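So my second week of teleop at Zullora is done and my shoulders have opinions about it. I knew the job was driving a robot arm by hand, over and over, so it could learn from me. I did not know how much of it would be un-learning how I move!

Hannelore Lenz, who trained me, put it like this on my first morning: move like you're being copied, because you are. Every little hesitation goes in. If I drift left and then correct, the robot learns that drifting left and correcting is part of the job. I threw out 8 of my own demos before lunch that day and she threw out a few more after.

The part I was worst at is the approach. When I reach for something in my own kitchen I don't plan it, my hand just gets there. With the controllers I kept coming in too low and too fast, then stopping dead to look at the wrist view and work out where the fingers were.
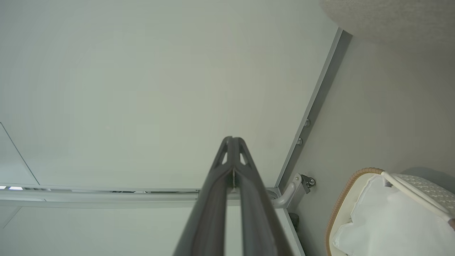 What fixed it (mostly) was slowing down way earlier than felt natural, and keeping the fingers closed until I was nearly where I wanted to be. Hannelore also told me to quit staring at the tips – look at the place you're going, same as riding a bike. I rolled my eyes a bit and then my keep rate went up to 86 percent, so, fine, she was right.

The goal for February is 2000 good demos across the team, which sounded silly to me until I saw how fast people go once they settle in. I am not fast. I'm okay with that for now, and I've bought a better chair cushion.

Next week they're moving me to the Ralau setup, which has a lighter pair of controllers and, I'm told, a really annoying foot pedal.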